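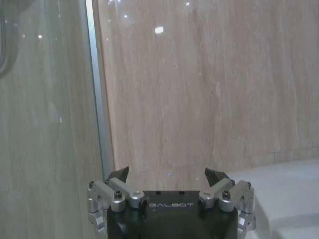
A beige marble wall, with a Galbot gripper in the foreground.

What Marble Asks of a Sealer

Marble is calcium carbonate, and most of what goes wrong with it indoors follows from that. Acids dissolve it. A splash of vinegar or a citrus cleaner leaves a dull mark called an etch, which is a loss of polish and cannot be washed off.

Sealers are often sold as the answer to both etching and staining. They deal mainly with the second. A penetrating sealer lines the pores near the surface and slows the entry of oil and water. The calcite itself stays exposed, and an acid will reach it as before.

Zidley, a stone care firm, tested two of its penetrating products, Piter and Wudska, on polished beige tile in May. Olive oil left overnight darkened the untreated tile. Both sealed sets wiped clean. Lemon juice etched all three sets to the same degree by eye.

Repair depends on depth. A light etch can be taken out with a polishing powder and a felt pad. Deeper marks call for abrasives: start at 80 grit only where there is a lip between tiles, then work up through 2000 to 4000 before the final polish. Skipping a grade leaves scratches that show under side lighting.

Walls are more forgiving than floors. They carry no grit underfoot, and spills run off. Their weak points are the joints and the bottom course, where mop water collects. Koutsoukos, a contractor that maintains lobby cladding, washes walls with a pH-neutral soap, rinses with clean water and dries with a cloth – sealer goes on only when a water drop darkens the stone within a few minutes.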